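Pridden Brook Water Temperature Records

README for the data files

Hello, and thank you for taking an interest in our little brook! These files hold water temperatures from 17 loggers placed along the Pridden, from the springs above Levley down to the old mill pool (a lovely walk, if you ever get the chance). There are 1,136 daily records, each one giving the lowest, highest and mean reading in degrees Celsius.
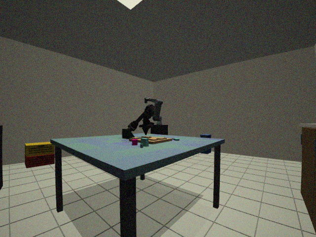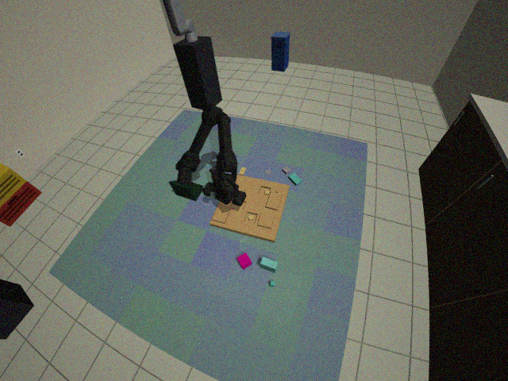 Two simulated views, each with a robot in it.

Please read the notes column before you plot anything. Logger 9 sat in a shaded side channel and always reads cooler than its neighbours, and the loggers near Claeys Bridge were moved upstream in December when the bank slipped. Gaps are left blank, never filled in, and there are roughly 133 of them.

Dates are written year first and all times are GMT, even in summer. The Mekoma folder holds the same records with one file per logger, which some people find easier to open in a spreadsheet.

You are welcome to use and share the files, and we do love hearing what people make of them. Corrections go in the file called changes.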